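History of Dress and Ornament
Handout for Session Six: The Brooch, from Fastening to Finery

Before we start, a small request. Please bring a brooch with you if you own one, or can borrow one from a relative. It needn't be old or valuable. Last year somebody brought a plastic strawberry and we had a very good half hour out of it, mostly on the subject of pins.
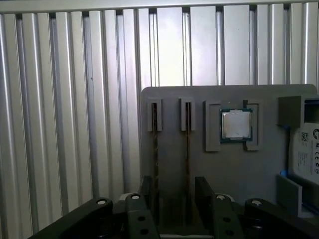
Course Tutor, Dress and Ornament
Erkel Adult Learning, Evening Programme

We spent our last session on necklaces, which people wear chiefly because they like them. The brooch began life with a job to do. Before buttons were common, a cloak or a tunic was a large piece of woven cloth that had to be held shut somehow, and a pin through two layers did it very well. The trouble with a plain pin is that it works its way out (anybody who has pinned a hem in a hurry will know this), and so at some point people began bending the pin back on itself and catching the point in a little hook. That is the fibula, and if you turn a modern safety pin over in your fingers you will see that we haven't moved on very far.

Terms to know for this session:

Bow - the arched part of a fibula, which leaves room for the gathered cloth.
Catch - the hook or plate that holds the point of the pin.
Penannular - a ring with a gap in it, with a pin that slides round the hoop.
Annular - a complete ring, with the pin hinged or looped on to it.

The penannular sort puzzles nearly everyone at first. You push the pin through the cloth, bring the gap in the ring down over the point, and then give the ring a part turn so that the pull of the cloth holds it closed. I'll pass a copy round on the night, along with a square of blanket, and you can all have a go - it takes two or three tries before the fingers get the idea.
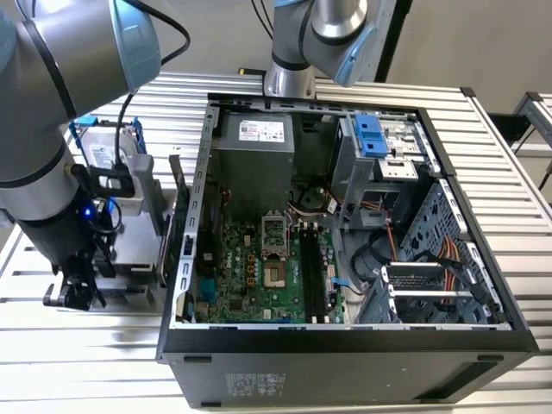 Once the cloth is thick enough and the wearer is rich enough, the brooch starts to grow. Roman soldiers and officials wore the heavy crossbow type on the shoulder, and in early medieval Ireland and Scotland we find great silver rings with panels of gold wire and amber. Those must have been quite a weight to carry about. By the later Middle Ages clothes were cut closer to the body and fastened with laces and buttons, so the brooch was free to be small and sentimental, with mottoes round the rim and sometimes a pair of clasped hands.

We'll finish with the Victorians, who wore brooches at the throat and put almost everything in them: cameos, seed pearls, painted eyes, plaited hair. Do look closely at the backs. An early simple C-shaped catch, with no safety lock, is a useful clue to age, though never proof by itself, as catches get replaced.

Reading: the Trirum booklet on fastenings, up to page 130, and the plates from page 183 onwards if you have time. The reading room at Bramach keeps two copies. For the written task, choose one brooch and describe how it fastens and what kind of cloth would suit it, in 800 words. If you would sooner draw it, make it 200 words and a labelled sketch.
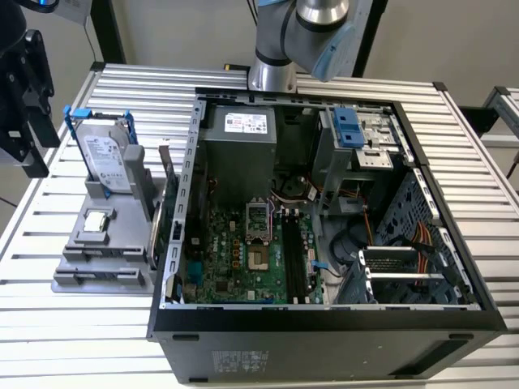 Shemweta, 4/28/18

A note on the museum visit, now that the day school has its dates. We shall go in August, and the handling table will be set up for us in the afternoon. Please leave large bags in the cloakroom and wear something sturdy, a wool jacket or a thick cardigan, if you want to try the reproductions on. Pins and silk don't get along. Pencils only in the study room, please, and there are stools for anyone who would like to sit while sketching.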